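# 水里的绿萝和手边的洒水壶

更新于六月,后面又陆续添了几段

这一页专门放水养绿萝,顺带放洒水壶,因为我实在太喜欢洒水壶了!绿萝养在玻璃罐里,根看得清清楚楚,叶子一张一张撑开,旁边再搁一把颜色鲜亮的壶,怎么看怎么舒服。养了这些年,家里、单位、朋友的窗台上,凡是能放下一个罐子的地方我都动过念头。

页面不分先后,想到什么写什么。有的段落长,是因为那件事我琢磨得久;有的只有两句,话说完就停了。想直接看图的往下翻,在中间。

## 先说罐子

养绿萝的容器,我前后换过很多。喝完的果汁瓶、装过腌黄瓜的广口瓶、一只裂了口的啤酒杯(裂口朝墙,看不出来),都用过。现在最顺手的是一只 Forine 的直筒玻璃罐,标着949毫升,罐口刚好能伸进我的手,洗起来不用刷子。这一点太重要了!细颈瓶插一枝绿萝是很秀气,瓶肩收得窄,枝条往一边歪,像在听人说话。可是过了一个夏天,瓶底那一圈绿毛毛,你拿什么都够不着。我试过放一把生米进去摇,摇得胳膊发酸,绿毛毛掉了大半,剩下的贴在瓶底的凹槽里,死活不走。

所以如果你刚开始养,找个广口的,直上直下的,手进得去的。玻璃厚一点更稳,绿萝长大以后上半截很重,叶子又爱往一个方向扑,罐子轻了会被自己的叶子拽倒。我有一罐就是夜里倒的,早上起来地板上一片水,绿萝躺在那里倒是精神得很,一片叶子都没折。

罐口太宽也有麻烦,枝条没地方靠,全滑到水里去。我的办法是多插几枝,让它们自己互相撑着。或者拿一根软铁丝弯个圈,卡在罐口,枝条从圈里穿过去。铁丝会锈,锈了就换,我没找到更好的。有人用竹签搭十字架,挺好看,就是竹签泡久了发黑发软,要勤换。

透明还是不透明?按道理说,根不喜欢一直照光,透明罐子里也更容易长藻。可我就是要看根!新根刚冒出来的时候是白的,短短一截,像刚发的豆芽,过几天尖尖上往下探,再过几天就分岔了。把这些挡在陶罐里,我受不了。宁可多换几次水。

## 剪枝条的那天

我一般挑早上剪。绿萝的藤上每隔一段有一个节,节上常有一个褐色的小疙瘩,那是气根的起点,入水以后根就从那一带出来。剪的时候在节的下方留一小截,斜着剪或平着剪我都试过,没看出差别,倒是剪刀快不快差别很大。钝剪刀会把茎夹扁,夹扁的地方泡两天就发糊。

今年春天一口气剪了34枝。剪的时候只觉得痛快,剪完傻眼了,台面上铺满了叶子,根本没有那么多罐子。最后连刷牙杯都征用了。大部分都发了根,有几枝黄了,还有一枝一直不声不响,叶子不黄也不长,根也不出,就那么绿着。我没舍得扔,它现在还在厨房里,天天看我煮面。

水面以下的叶子要摘掉,这一条我不肯通融。泡在水里的叶子迟早烂,一烂整罐水都有味道。叶柄也尽量贴着茎掰干净,留一截短柄在水里,也会慢慢化成一团滑滑的东西。

剪口要不要晾?多肉要晾,绿萝我从来不晾,剪了直接进水,也都好好的。有人喜欢晾一会儿再泡,那也行。养花这件事,各家有各家的规矩,能活就是对的。

## 关于水

自来水,放到室温,完了。夏天我有时候接了就直接用,冬天会先放一晚,冬天的水管里出来的水实在太冰,手伸进去都缩一下,想想根。

换水的频率看天气。热的时候一周换一回,冷的时候拖到半个月也没事。看水的样子比看日历管用:水发黄、发浑、闻着有点闷,或者罐壁摸上去滑溜溜的,那就换。换的时候顺手把根冲一冲,轻轻的,水龙头开小,用手掌托着,让水从根上流过去。老根会带一点褐色,硬硬的,那是正常的;软的、一捏就脱皮的,剪掉。

水位我习惯留一截根在外面,不灌满。根也要透气嘛。刚剪的枝条还没根,水没过一两个节就够了,等根长长了,水位可以慢慢往下放。满到罐口的那种养法,看着很饱满,可是拿起来一走就洒,洒在木头桌面上要留印子。

补水和换水是两回事,我以前一直混着来,水少了就添,添了又少,少了再添,添了整整一个冬天,觉得自己照顾得很勤快。结果罐壁上一圈一圈的白印,像树的年轮。添水省事,但该倒掉的还是要倒掉!

营养液我用的是 Gruso 的,瓶子上写多少,我减一半再减一点。绿萝吃得很少,喂多了水里先长藻,藻比绿萝高兴。也有一整年没喂过的,照样长,只是新叶小一些,颜色淡一些。我现在春天夏天喂,天凉了就停。

## 为什么老是提洒水壶

水养的绿萝用不着天天浇,那还要洒水壶做什么?补水呀!罐子一旦摆好了位置,叶子张开了,枝条找好了方向,你再把它整个端到水池去,叶子磕磕碰碰,回来摆的角度也不对。有一把长嘴的壶,嘴从叶子底下伸进去,水慢慢地添,叶子一片都不用动。

还有一个用处,就是冲叶子。绿萝叶子宽,积灰快,站在窗前逆着光看,一层毛茸茸的。把罐子挪到水池里或者阳台地上,装上花洒头,从上往下淋一遍,灰跟着水走,叶子立刻就亮了。那个变化每次都让我高兴,比擦玻璃还有成就感,擦玻璃总有一道擦不掉的印子,绿萝没有。

壶的花洒头有大有小。大的圆的,水散得开,像下小雨,淋叶子最好。小的水柱密,劲头大,适合冲阳台上的土盆,刚发芽的小苗受不住。能拆下来的花洒头我最喜欢,淋叶子装上,添水拆掉,一把壶当两把用。拆下来以后记得放在固定的地方,我有一个花洒头找了一个秋天,在一只雨靴里。

材质方面,塑料的轻,装满了水单手也提得动,颜色又多;铁皮的好看,提着有分量,放在门口像画里的东西,只是容易生锈,壶底常年湿着,锈是从里面开始的,等你看见已经晚了。铜的我只在店里摸过,价签翻过来看了一眼,轻轻放回去了。

颜色我偏心绿色。有一段时间我嫌绿壶放在绿叶子旁边不显眼,专门去买过红的,摆了几天觉得吵。还是绿的好,嫩一点、亮一点的那种绿,和绿萝的深绿放在一块儿,一个像刚冒头的,一个像长了很久的。

## 图

柠绿色的塑料洒水壶和一罐水养绿萝放在一起,深蓝的桌面上带着浅浅的白色纹路。壶嘴很长,斜着往下走,头上是宽宽的圆花洒;绿萝的叶子又往上又往两边伸,有几片干脆搭到壶上去了。玻璃罐里的水有点发黄,根在里面。我太喜欢这个配色了,深蓝底子把两种绿都托了出来!

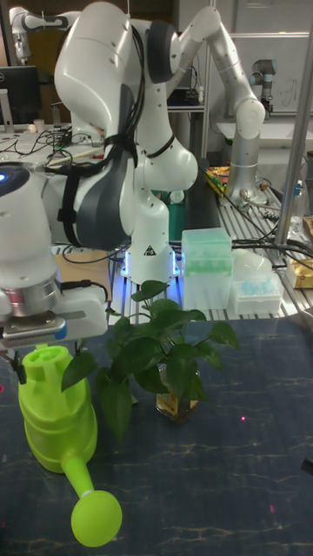
有位读者留言说,自己家的水养绿萝每次换完水反而蔫两天,叶尖往下垂,后来发现是水太凉,改成头天晚上接好一壶放在花旁边,第二天再换,就再也没蔫过。留言里还说,现在家里的洒水壶晚上从来不空着,谁路过看见空了谁就去接满。

这个办法我马上学了!以前我的壶都是用的时候才接水,用完就空着扣在水池边。现在用完顺手接满,放在罐子旁边,水温和屋子里的温度慢慢就一样了。而且壶里有水,壶稳,猫也碰不倒。说到猫,绿萝对猫狗是有毒的,咬了嘴里会难受、流口水,家里有爱啃叶子的,罐子一定要放高,垂下来的枝条也要收一收。我家这只对叶子没兴趣,只爱喝罐子里的水,所以罐子也全上了柜顶。

## 桌面的颜色

上面说到深蓝的底子,多说两句。绿萝放在白桌子上,清爽是清爽,可是叶子的影子显得很重,水一发黄也特别明显。放在木头色上最不会出错,就是有点平常。深色的桌面是我后来才发现的好处,叶子边缘一下子清楚了,玻璃罐的轮廓也亮。深色桌面也有缺点,水渍干了以后一个一个的白圈,比浅色的显眼得多。

我给每个罐子底下垫一块软木垫,圆的方的都有。软木吸水,垫久了底下也会潮,要常常翻过来晾。有一阵子我用毛毡,毛毡吸饱了水压在桌上,比不垫还糟,掀开来那一块桌面都泡白了。玻璃垫子呢,罐子放上去咔的一声,夜里听着心惊。最后还是软木。

桌布也试过。绿萝配碎花桌布,远看像一盘菜,算了。

## 光照,我的几处窗台

朝北的窗台最省心。光是散的,一整天都亮着,没有哪一刻特别烈。绿萝在那里长得慢一点,节和节之间稍微拉长,可是叶子一直干净,从不焦边。

朝东的早上有一阵太阳,斜斜地照进来,罐子里的水亮得像灯。很好看!就是藻长得快。我在罐子朝窗的那一面贴过一张牛皮纸,从屋里看过去还是透明的,藻确实少了。后来嫌纸挡了早上那阵光,又撕了。好看和省事,我总是选好看,然后抱怨洗罐子。

朝西的窗台夏天绝对不要放。玻璃罐晒一下午,水摸着是温的,根第二天就软了。我在那里损失过一整罐,叶子看着还行,提起来根一缕一缕往下掉。

屋子深处也能养,走廊、书架、浴室都行,只要白天看得清字。叶子带黄斑白斑的品种要亮一点,光不够斑就慢慢淡掉,新叶越来越绿。纯绿的最皮实。我会轮着来,走廊那罐待一个月,换到窗边歇一个月,像换班一样。

绿萝会朝着光转。放着不管,所有叶子都脸朝窗户,屋里的人只看得到背面。每次添水的时候把罐子转一点点,别一下子转半圈,转多了叶子要重新掉头,那几天东倒西歪的,像刚睡醒。

## 藻,还有洗罐子

绿的那层是藻,不脏,对绿萝也没什么大害,就是看着糊。趁着还薄的时候洗最容易,手指一抹就掉。等它变成墨绿色的一层皮,就要拿海绵了。我不用洗洁精,怕冲不干净,热水加一点小苏打,泡着,去做别的事,回来一擦就好。罐子晾干以后对着窗户照一照,没有印子,再把绿萝请回去。

洗罐子的时候绿萝放在哪里?放在另一个罐子里呀!所以我永远多备一个空罐。之前图省事,直接把绿萝躺在水池边上,接了个电话,回来叶子都垂了,根也干巴巴地贴在不锈钢上。泡回去两天缓过来了,命真硬。

根上也会长藻,细细的一层绿绒。我用一只旧的软毛笔,顺着根往下刷,像给它梳头。这件事很费时间,完全没有必要,可我就是喜欢做。放着广播,梳一罐根,一个下午就过去了。

## 根太多了怎么办

养久了,根在罐底绕圈,一层叠一层,最后整个罐子里看到的全是根,水都快没地方待了。这时候要么换大罐,要么剪根。剪根听着吓人,其实绿萝很受得住,把底下老的、褐得发黑的剪去一部分,留着上面新的白的,过一阵子又长一把出来。

剪根和剪枝我不放在同一天。同时动两头,叶子会黄几片。先剪根,隔些日子,看到新根尖了,再去动上面的藤。这个顺序反过来也行,总之一次只动一头。

几枝绿萝的根缠在一起,想分开的话,别硬拽。放进一盆水里,让根浮起来,手在水里慢慢理,它们自己就松了。理不开的就剪断几根,不心疼。我第一次分的时候硬扯,扯断了一枝的茎,那一枝后来又插回水里,又发了根,现在是走廊里最大的一罐。

## 从水里搬到土里

也有人问能不能搬进土里。能!水里养出来的根比较嫩,脆,进了土要适应一阵子。我的做法是根还不太长的时候就搬,土要松,刚搬进去那两个礼拜多浇一点,保持土潮潮的,之后再慢慢减。根养得很长很老才搬的,往往要先掉几片叶子,人看着着急,其实它在底下长新根。

反过来,土里的绿萝搬进水里,也行,但是土要洗得特别干净,根缝里藏着的泥洗不掉,会把水搞浑。我后来学乖了,想水养就剪枝条重新泡,土里那盆就让它待在土里。

土里的要用到大花洒了。水一次浇透,从盆底流出来,盘子里的积水倒掉。绿萝渴了会告诉你,叶子软下来,整盆像泄了气;浇了水,过几个钟头又撑起来。我知道不该等到它那个样子才浇,可是看它撑起来真的很有意思。

## 我用过的几把壶

**Kurko 的短嘴壶。** 个头小,肚子圆,拿在手里很可爱。嘴太短,添水的时候得把叶子拨开,水常常顺着壶身流到手腕上。现在用来给厨房那几个小罐子添水,正合适。

**Lai 的长嘴壶。** 嘴细细长长,像鹤。出水很慢,一滴不漏,给柜顶的罐子添水全靠它,踮着脚也能对准。缺点是没有花洒头,壶嘴根部有水垢的时候不好通,我用的是一根细毛线针。

**市场买的一把,没有牌子。** 塑料的,盖子能盖上,落灰少。提手的位置特别好,装满了也不往前栽。花洒头有几个孔堵了,用牙签戳开,第二天又堵了一个,每次淋出来的雨都缺一角。

**一把铁皮的。** 漏。底下的缝漏,慢慢地漏,放一夜一圈水。我拿它插干花了,尤加利和一把枯掉的绣球,非常漂亮。

选壶的时候可以在店里装作倒水,手腕转一转。空壶都轻,要想着装满以后的样子:提手在重心上面还是后面,嘴比水面高还是低。嘴比水面低的壶,装满了自己就往外流,我买过一把这样的,每次只能装半壶。

## 夏天和冬天

夏天长得疯。新叶卷成一根小卷,早上看还是卷着的,下午就松开一条边,嫩得发亮,摸上去软软的像湿纸。这个时候忍住,别去帮它展开,一碰就是一道印子,等叶子长大,印子跟着长大。

夏天还有蚊子的问题。罐口敞着,水不动,要是忘了换,真的会有孑孓在里面一弹一弹。勤换水就没事。出门久的话,我会在罐口塞一团棉花,枝条从中间穿出去,不好看,管用。

冬天就是等。一整个冬天可能只出一片叶子,或者一片都不出。屋里有暖气的,空气干,叶尖会焦一小点,把罐子离暖气片远一些。没有暖气的,晚上从窗台上挪进来,玻璃边上到了后半夜很冷,叶子贴着玻璃的那一面会冻出水渍一样的斑。冬天不剪枝,不喂营养液,黄一片摘一片,到了春天再说。

我有一年冬天实在等得心急,把罐子放到路由器上面去了,底下暖烘烘的。根倒是真长了一点。可是一想到水和电离得那么近,半夜又爬起来挪走了。别学我。

## 和绿萝一起泡过的

合果芋,很容易,根比绿萝细,叶子形状会变。吊竹梅,茎一碰就断,断了就插,插了就活,紫色的那一面朝下,要从底下往上看。富贵竹,长得直,放在绿萝中间当柱子用。常春藤,入水慢,有耐心的可以。薄荷,香!就是长得没样子,喝茶的时候掐两片,越掐越密。

红薯也泡过,出的藤叶子像心,摆在绿萝旁边像远房亲戚。后来红薯烂了,那股味道我现在还记得。

芋头、姜、大蒜苗都泡过。厨房里有一阵子跟菜地似的,人要做饭先得搬罐子。现在只留一碗大蒜苗,剪了炒鸡蛋。

不同的植物插在一个罐子里,有的处得好,有的处不好。绿萝根多,抢地方,和长得慢的放在一起,过几个月就把人家挤到罐壁上去了。富贵竹和它还算客气。

## 摆法

一罐单放,放在视线平齐的地方,看根最好。两三罐放在一起,高矮错开,叶子自己会交叉,过些天就分不出哪片是谁的。一长排摆在窗台上,要小心开窗的时候,我有一扇窗是往里开的,每次通风都得先搬家。

罐子旁边放什么?放你用的东西就好。洒水壶、剪刀、一块擦水的布,都是要用的,用完放回原处,自然就好看。我不太喜欢专门买来的小摆件,什么小鹿小蘑菇,落了灰还要一个一个擦。

叶子搭在别的东西上面,我一般由着它。搭在壶上,搭在书上,搭在窗帘绑带上。有一枝顺着台灯的杆子爬了一圈,我现在开灯都要轻轻的。藤实在太长,可以剪短,剪下来的又是一罐新的,然后又没有罐子了……

高处垂下来的最气派。藤从柜顶一直垂到门框边,人进出都要偏一下头。垂下来的藤上叶子会越长越小,这是正常的,往上爬的绿萝叶子才越来越大。想要大叶子,给它一根柱子,让气根扒着;想要长藤,就让它垂着。

## 叶子发黄的几种黄

最老的那一片,从靠近根的地方开始黄,整片均匀地黄下去,摸着还是软的,这是老了,摘掉就行。

新叶子黄,叶脉还绿着,多半是缺东西吃,喂一点点营养液,等下一片。

一块一块的焦黄,边缘发脆,晒的。往里挪。

黄里带黑,一碰就掉,茎也软,这个要赶紧,把好的那一段剪下来,换干净的水、干净的罐子,重新泡。剪的时候往上多剪一点,看到断面是绿的实的才停。我犹豫过一次,少剪了一截,隔了几天又烂上来,还是得剪,白白多赔了两片叶子。

好好的突然黄一片,什么原因也找不到,也有。摘了,过一阵子看看。

## 送人

剪下来发了根的绿萝是很好的礼物。装在干净的玻璃瓶里,系一根棉绳,拎着就去了。路上瓶子里只放一点点水,根用湿纸巾裹住,到了再加满。坐车的话放在脚边夹着,别放在座位上,我在出租车上弄湿过半条裤子。

送的时候写一张小纸条:水发黄就换,别晒,猫别吃。够了,写多了人家紧张。过几个月收到对方发来的消息,说又出了新叶,我比自己家的出新叶还开心!

春天那一批就是这么送掉的,窗台终于空出来一点地方。空了几天,我又开始剪了。

## 留言和回信

这一页放上来以后,收到的留言超过600条,慢慢看,慢慢回。问得最多的是水多久换一次,前面写了;其次是壶在哪里买的,我的都是零零散散淘来的,有的店已经不开了,实在说不清。去花市转转,拿起来试试手感,比看照片准。

有一条问,绿萝的根能不能照着灯看。能啊,晚上把台灯放在罐子后面,根的影子会投在墙上,水一晃,影子也跟着晃。我试过以后连着看了好几个晚上。

还有一条说自己养什么死什么,只有一罐绿萝活着,搁在冰箱顶上很久没管,水都快干了,叶子还在。给它添点水吧,擦擦叶子,挪到亮一点的地方,它会长得吓你一跳的。

大家如果也有好看的壶,欢迎写来告诉我是什么颜色、嘴有多长、漏不漏。漏的也要!

下一次想写写玻璃罐底下铺石子的事,我铺了又倒,倒了又铺,现在那一包白石子还在阳台的桶里泡着。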